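Skip to archive | Threads | Authors | Search | Subscribe

Last updated: Monday

[skitutham-users] Re: Wrist view and the handle-pull evaluation
From: Špela Trajkovski

Replying to the list, as two people have asked me the same thing off-list. The earlier message is quoted below, trimmed to the parts I can answer.

> We have been trying to reproduce the handle-pull numbers from the
> Denongate write-up and are coming in well under them. Same policy
> weights, same gripper, same controller rate. The misses are nearly all
> lateral: the fingers come down beside the rod and close on nothing.
> Is the wrist camera centred on the grasp point in your set-up, or is
> there an offset we have missed? Also, did you randomise the
> surroundings between trials or leave them fixed?

Short version: there is an offset, it is learned and not configured, and the surroundings were changed between blocks of trials but not within a block. Details follow in the order you will need them.

1. Camera offset

The policy never receives a calibrated wrist-to-camera transform. It receives the wrist image and the gripper width, and it outputs a relative motion in the gripper frame. Any mounting difference between your camera and ours therefore shows up as a systematic lateral error, and it will be worst on thin vertical targets. A rod handle is about the least forgiving thing you could choose. A flat board edge tolerates the same error without much complaint, and I suspect that is why your board-grasp numbers look fine.

The quickest check is to compare where your open fingers sit in the wrist image with where ours sit. The view below is representative of the pre-approach pose we use for the handle task. The fingers are open and come in along the top of the view, one near the centre and the other at the right corner, with the handle well over to the left.

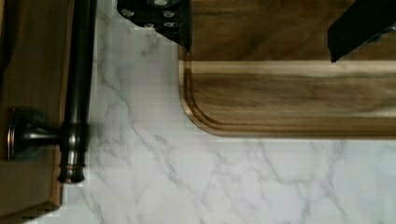

2. What to compare

Ignore the handle at first. Look at the finger nearer the centre and note where its lower tip falls relative to the width of the image. If your tip is displaced sideways at the same commanded gripper width, you have found most of your error. We tested this deliberately on the Angelovski bench by shimming the mount 3 mm to one side. Handle-pull success fell from 17 of 20 trials to 9 of 20, and the failures had the signature you describe. Restoring the mount restored the result.

Do not try to correct for this by shifting the crop. We tried. It moves the fingers back to the expected place but moves the background as well, and the policy uses both. A small physical adjustment of the mount worked better in every case.

3. Surroundings

The evaluation was run in blocks of 10 trials. Between blocks we swapped the objects near the handle and moved them about. Within a block everything stayed put except the starting pose of the arm, which was sampled from the same small box each time.

The distractor effect is real but smaller than the mounting effect. Strong horizontal grain in a cutting board under the fingers gave us some early trouble, in that the policy would hesitate over the board before moving off to the handle. I would call it an attraction to whichever graspable edge is nearest the fingers, but I have not isolated it properly and would not want to be quoted on it. Stone or stone-patterned counters with diagonal veins did not have a measurable effect in our runs. Dark handles with a gloss finish were harder than matte ones under direct overhead light, and closing the blinds made no difference to that.

4. Image compression

This was not asked, but it may matter. Our wrist stream is compressed before it reaches the policy, and the training data went through the same encoder. Pale, low-contrast areas come out blocky. If you are feeding the policy a clean uncompressed stream, you are slightly outside the training distribution. On the Prurgate arm the difference was one or two trials per block, in the wrong direction, with the cleaner picture. I would match the encoder settings before drawing any conclusion about the weights.

5. Suggested order of work

Match the encoder. Then match finger position in the wrist image at full opening. Then rerun a single block with nothing near the handle, and a second with a board beside it. If the two blocks agree and both are still low, send me the logs and the first wrist image from each trial. The commanded width at first contact is the column I will look at first, so please make sure it is being recorded; the default logger in the January release drops it.

I will add the reference tip position to the set-up notes when I am next at the bench. The shim files are available if anyone wants to repeat the offset test.

Špela

_______________________________________________
skitutham-users mailing list
Previous message | Next message | Sort by thread

This archive uses cookies to remember your sort order. Accept | Settings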